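Alell Workshop Newsletter – January

Bin cleaning on the sorting benches

The yellow-orange plastic bins are due for a clean before the next batch of Kalano boards is sorted. Dust and grit collect along the seam where the walls meet the floor, and a dry wipe across the middle does not shift them. Scuffs and fine scratches are normal wear and are not grounds for replacement. 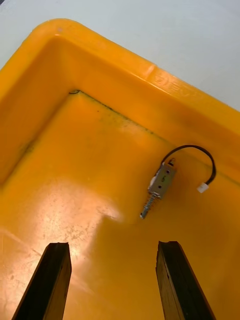 Method

Tip the bin out and tap the rim. Run a soft brush along each seam, corners last. Wipe with a damp lint-free cloth and leave to dry upside down for 10 minutes. Bins go back into use only when fully dry. Stock is 28 bins, of which 14 are to be done each fortnight.

Bench layout

Keep two bins on each side of the table, one behind the other, with the steel tray in the centre. Line the tray with a fresh sheet of white paper – small parts are easier to find on it, and the metal stays free of marks. Set the circuit board to the left and the wire harness to the right, so the loose ends do not lie across the board.
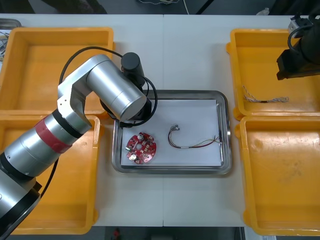
Khổng

Paper is now stocked in packs of 200 sheets at the Gokdale store. Change the sheet at the start of each shift, or sooner if grit shows on it. Cracked bins should be tagged and left under the bench.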